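Notebook – fiducial dropout and the planner clearance term
23/05/2021
Leanne Tunstall
3 comments | 2 shares

Carrying on from the April entry. Somura build is on the new planner branch, same room config for both robots, no asset changes. The aim was to find out why the wrist pose estimate jumps when the arm works at the counter, and whether the base planner still hugs the stepladder.
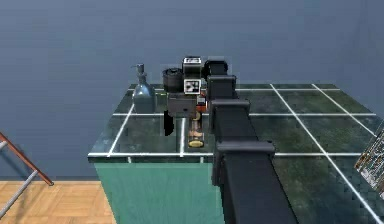
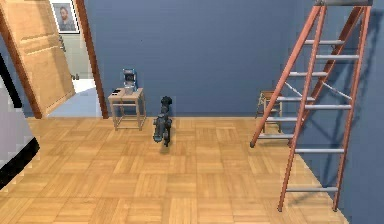

Arm, counter task

Wrist housing has two tags, one on the top face and one facing forward. The estimator was weighting them equally. With the top tag seen at a shallow angle its corner solution flips between two poses, and the filter averages the flip into the wrist position. I changed the weight to scale with projected tag area and set a floor of 40 px on the shortest side. Below that the tag is dropped for that update.

Replayed 88 logged approaches. Flips that reached the controller went from 33 to 2. Both remaining cases are at the start of a log, before the filter has a prior. Leaving those.

The translucent soap bottle is still a problem for depth. Segmentation finds the pump head and loses the body, so the collision shape comes out far too thin. For now the planner uses the Stallmont primitive (cylinder, padded) placed from the pump position. Ugly but safe.

Quadruped, floor task

Costmap was treating the stepladder as rails only and leaving the space between the legs as free. Kamolrat's patch fills the footprint hull for anything tagged as an A-frame. Paths now go around – the cost is a longer route to the stool in the corner. The ladder's shadow on the right wall also showed up as a weak obstacle in the vision layer. Raised the threshold and it went away, but I have not checked what else went with it.

Open

- Rerun the counter logs with the tag floor at half the current value.
- Threshold sweep on the vision layer before merging.
- Uvthorpe config still points to the old weights file.

Recent entries
Wrist filter: initial covariance
Costmap layers, update order
Log replay tool, command line flags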